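# Masking shadows before the tabletop detector

Applies to the Drato perception stack, branch `counter-shadow`. You need a working simulator install and the two-arm kitchen scene.

The segmenter in Drato groups pixels by brightness first and by depth second. That works on an evenly lit bench. On the white counter it breaks, and the arms' own shadows come back as objects. Before this change we were getting up to 22 proposals on a counter with nothing set out in the middle.

## 1. Get a background view

Load the scene with the target removed and the basket and microwave left where they are. Park both arms. Leave the shadows on. It is tempting to switch them off in the renderer, but then you are tuning against a counter the detector will never get at run time.

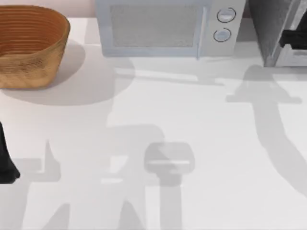
Save the color and depth buffers together. If they come from different ticks the mask will be off by a few pixels along every edge, and you will spend an afternoon blaming the camera calibration. Olga Riquelme added a `--paired` flag to the capture script for this:

```
drato capture --scene counter_two_arm --paired --out bg/
```

## 2. Fit the counter plane

Run the plane fit on depth only:

```
drato plane --depth bg/depth.npy --iters 30
```

Check the inlier ratio it prints. If it is low, the usual cause is the crop reaching up into the back wall. Move the top of the crop down and run it again.

## 3. Set the two thresholds

Open `mask.yaml`:

```yaml
shadow_mask:
 height_min_mm: 30
 value_drop_max: 37
 keep_dark_saturated: true
```

- `height_min_mm` is the height over the plane under which a region can be treated as shadow. A region taller than this is always kept.
- `value_drop_max` is how much darker than the bare counter a low region may be and still be dropped. Overlapping shadows are darker than single ones, so set it from the darkest overlap you can find.
- `keep_dark_saturated` stops the mask from eating low objects that have a strong color of their own.

Don't raise the height value to clean up leftovers. Flat things such as lids and cutlery will disappear with them. Raise the value drop instead, a little at a time.

## 4. Mask out the arms

The grippers are tall enough to pass the height test, so they need their own mask. Project the arm meshes from the current joint state and grow the result by a few pixels. Valdir Trindade's version reads the joint state at the color timestamp. Use that one. The older helper reads the latest state and lags when an arm is moving.

## 5. Add a target and run the detector

Put the can back and run:

```
drato detect --scene counter_two_arm --mask mask.yaml --show
```

You want one proposal in the work area, on the can. The basket and the microwave are filtered later by the fixtures list, so ignore them at this stage. If you get a second proposal next to the can, look at it in the depth view. A region with no height to it means step 3 needs another pass. One with height is most likely a piece of gripper, and the arm mask needs to grow. 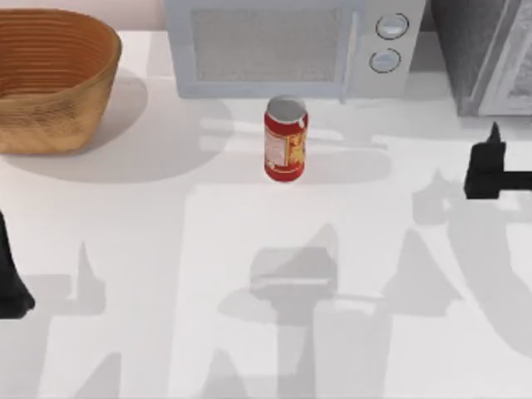 ## 6. Hand over to the planner

The planner takes the proposal as a box in the counter frame. Check that the bottom of the box is on the plane. When a strip of shadow gets through, the box stretches sideways and the grasp center moves with it, so compare the box width with the can model before sending anything.

## Known problems

- Glossy counters still fail. The mask treats highlights as bare counter and sets the reference too high.
- The plane is fitted once at startup. If you move the camera, repeat steps 1 and 2.
- Farah Pattinasarany has a patch that updates the reference brightness while running. It isn't merged yet.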